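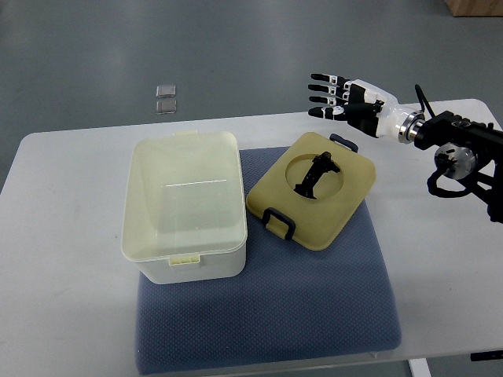
Visit report: Durville storage products site, packing and test rooms
April 20, 2024

Visitors were admitted in two groups. Ours was led by Ngozi Fashola, who runs product checks at the site, and the tour covered the molding hall, the test room and the packing area, in that order. The molding hall was seen from the walkway only. Cycle times and resin grades were not discussed.

## Product range

Durville makes lidded household boxes under the Winik name. The line is open-top boxes with a separate lid, held by a latch on the body of the box. Walls taper toward the base so that empty boxes nest for shipping. The taper costs some floor area inside the box, and Fashola was direct about this: a buyer who measures a shelf and picks a box by its rim size will get less flat space at the bottom than expected. The catalog now gives both dimensions.

Bodies are molded in an off-white, slightly translucent plastic. Lids come in several colors, beige-yellow among them. Lids are molded on a different press and meet the bodies only at the test room, where pairing problems show up first.

## Test room

The room has a smooth gray floor and white tables with rounded corners. Boxes and lids are handled on square blue cushions with a fine textured surface. I asked about the cushions. A hard tabletop marks the base corners of a box when it is set down repeatedly, and the padding also stops the box from sliding while the lid is pressed on. A drawback is that a box standing partly off the edge of a cushion sits at a lean, and the lid can then bind on one side. Testers are told to reseat the box before recording a fault.

The closing check, as explained to us:

1. Stand the empty box on the cushion, latch side toward the tester.
2. Inspect the rim all the way around for flash.
3. Lay the lid on square and press at the far side first.
4. Close the latch with one thumb.
5. Lift by the lid and hold.

A sample is closed and opened 60 times. The latch is inspected for whitening at the bend, and the lid for any change in fit along the rim. Samples that pass go back to packing. Samples that fail are cut up and kept until August, when the year's faults are reviewed together.

We were allowed to try the check ourselves. The latch is stiff on the first few closures and eases after that. Pressing the near side of the lid first, as most of us did, leaves the far side riding high - the box then looks closed and isn't.

## Packing

Tanko Etim took over for the last part. Bodies are nested in stacks of 21, with the lids packed flat in a separate carton. Larger boxes for the Bullness warehouse go out with lids fitted, at the customer's request, and take up far more of the truck as a result. The nested stacks had been jamming in warm weather. Etim's fix was a paper strip between bodies, supplied by Beltrán, which pulls out by hand at the other end.

## Practical notes

Closed shoes are required. Bags stay at reception. The molding hall is loud enough that questions are better held for the test room. Spare latches are not sold separately, and no change to that is planned. The next group visit is in August, booked through reception.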